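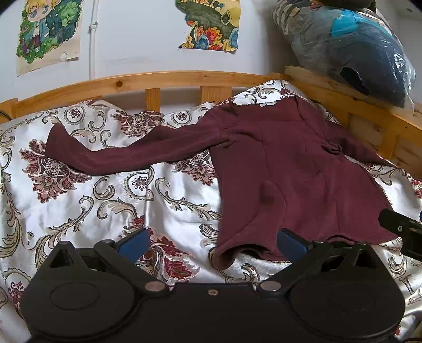 Tuvel textile mill open day – notes before I forget

Back home, shoes off, feet killing me. Typing this up tonight because if I leave it until the weekend I'll lose half of it, same as happened with the paper mill visit in April, which is still sitting in a notebook somewhere with coffee on it.

So. Tuvel opens its doors to the public once a year, October 3, 2024 this time, and I finally got on the list. Free, but you have to write in ahead and they only take groups of 16. I was in the second group of the morning. Got there early, bus from Drivville drops you at the bottom of the hill and then it's a walk along the river, longer than the map makes it look. No sidewalk for the last part. Wear real shoes.

Gate, name badge, ear plugs in a little paper envelope. Keep the ear plugs handy. I put mine in my coat pocket, then they took our coats.

The guide for our group was Recep Kahraman. Thirty years in the place, started out sweeping the card room, went on to looms, now looks after maintenance for the whole weaving side. Talks fast, which suited me. Doesn't wait for stragglers. We lost a man in a green hat in the warehouse and he turned up again at lunch, perfectly happy.

First stop, yarn store. Cool and dim, smells like a cardboard box. Cones on pallets up to the roof, every one tagged. They don't spin here anymore, that went years ago, the yarn comes in from Karras and a bit from overseas. Cotton mostly, some viscose, some polyester filament for the shiny stuff. Recep pulled a cone of each and passed them down the line so we could feel the difference. The filament one is slippery, you can't get hold of the end. He found the end in a second. Show off.

Warping next. This was my favorite and I didn't expect it to be. A huge rack of cones (they call it the creel) with all the threads coming off and running together through a kind of comb and onto a beam the size of a water heater laid on its side. Dead quiet until it starts, then a hum you feel in your teeth. If one thread breaks the whole thing stops and a light comes on over the row and someone walks in and ties it. The woman doing it tied a knot with one hand while talking to us. I asked her to do it again slower and she did and I still couldn't see it.

Then the weaving shed. OK. Ear plugs. Mine were in my coat. Someone gave me a spare pair, thank you whoever you were, lady with the red glasses.

I can't really describe the noise. You don't hear it so much as stand in it. Rows and rows of looms, and at the far end the jacquards, with the cords going up into the ceiling. Those are the ones that do pattern in the weave itself. Recep had written out his talk on cards for this bit and just held them up, since shouting is no use. Card one: THIS IS THE LOUD PART. Fine.

What I wanted to know, and asked once we got outside, was the damask question. I always thought damask meant the big scrolly flower pattern. Medallions, curling leaves, all that. No. Damask is a weave. The pattern comes from the threads floating one way in the figure and the other way in the ground, so the light hits them differently, and you can have it all in one color and still see the flowers. What most people have at home is a print. Same sort of design, but put on flat cloth with ink. He wasn't snobby about it. They make both. He said the print sells many times over what the woven does and pays for the jacquards to keep running.

And satin, same story, also a weave and not a fiber. I knew that one already but half the group didn't and there was a small argument about somebody's pillowcases. Satin can be silk, polyester, cotton (then it's usually called sateen). The shine is from long floats on the face. It's also why it snags on everything. Rings, rough heels, cat. A woman asked what to do about snags and Recep said pull it through to the back with a needle and never ever cut it.

Print hall after that. Warmer, bright, smells a bit like a school art room. Two ways of doing it, the old rotary screens, one screen for each color, and a newer digital line that works like a giant office printer. The rotary is faster once it's going, but setting it up takes most of a shift, so short runs all go digital now. They had a floral running with 22 repeats across the test length and a boy of maybe ten was allowed to press the stop button. Biggest event of his life. The girl behind him was not allowed, and let everyone know.

Color matching is a tiny room off the side with gray walls and no window, on purpose. You look at your swatch under one lamp, then another, then another. Two reds that were the same under the first lamp were miles apart under the third, one went nearly brown. Hadi Kanaan runs that room. Soft voice, very exact, wears a gray coat so he doesnt throw color on the samples. He said dark reds are the worst of the lot. Burgundy, maroon, wine, oxblood, customers use all four words for the same thing and then send it back. He has a drawer of returned reds. He opened it for us and I could have stayed an hour.

His washing advice, since three people asked and I wrote it down: cold water for dark reds, inside out, on their own the first couple of times. Don't dry in the sun. Knitwear flat, never on a hanger, never pegged by the shoulders. He was quite stern about the pegs. Printed satin on a gentle cycle in a bag, and don't iron the shiny side. If you have to iron it, do the back while it's still a touch damp.

Lunch in the canteen. Lentil soup, bread, a square of something with walnuts. Five minutes longer than planned because the coffee machine gave up. The soup was good. The coffee, when it came, wasn't.

Archive in the afternoon, only for those who signed up extra, I had. One long room above the old boiler house. Pattern books going way back, each page with swatches pasted in and notes in the margin in brown ink. Numbers for everything. Pattern 1033 is the one they're known for, a rosette in an oval with leaves around, it's been in and out of the catalog for longer than anybody there has been alive. Pattern 1491 got made one season and never again, because a whole batch was printed with the leaves upside down and the buyer noticed before anyone at Tuvel did. They kept a piece of it, framed. I'd have bought it.

You can turn the pages yourself, clean hands, no gloves. A few are too fragile and those are behind glass. Some of the old greens have gone gray and some of the pinks have gone to nothing, but the deep reds mostly hold. Hadi had come up by then and said it was down to the dye and to the books being shut. Light is what does it.

One thing I didn't like. There's a film about the town at the end, it's long, and the sound was off at the back. Nakov, the dye works across the river, gets a good ten minutes, and it's been closed for ages and you can't go see it. I slipped out. So did the green hat.

Mill shop. Small, packed, cash or card. Seconds by weight in the bins on the left, and that's where everyone goes first, so go there first. Sheets, tablecloths, curtain lengths, a table of remnants. Faults are marked with a bit of red thread and most of them I couldn't find even with the thread there. I came away with two remnants and a tea towel and was very nearly talked into a tablecloth. Prices fair. Bags are extra, bring one.

Practical stuff, quickly:

Write in early, the list fills up. They answer by email, mine took a while and went to spam.

Stairs everywhere. There's an elevator to the archive but not to the yarn store gallery, they'll tell you another way round if you ask at the gate.

No photos in the print hall. Fine in the rest, and the archive is OK without flash.

Kids ok from eight up. The weaving shed is too much for little ones, and they do have bigger ear defenders if you ask.

Last bus back to Drivville leaves before the shop closes!! I caught it by running. Two others didn't and I think they got a ride.

Would I go again. Yes, for the warping and Hadi's lamps. I'd skip the film and get to the shop before the crowd does. Recep said next year they may open the finishing room too, where the cloth gets washed and pressed and rolled, if they can sort out the floor, it's slippery. Will put my name down for that one. More on the pattern books when I've gone through my notes, I scribbled down a lot of numbers and can't read half of teh page.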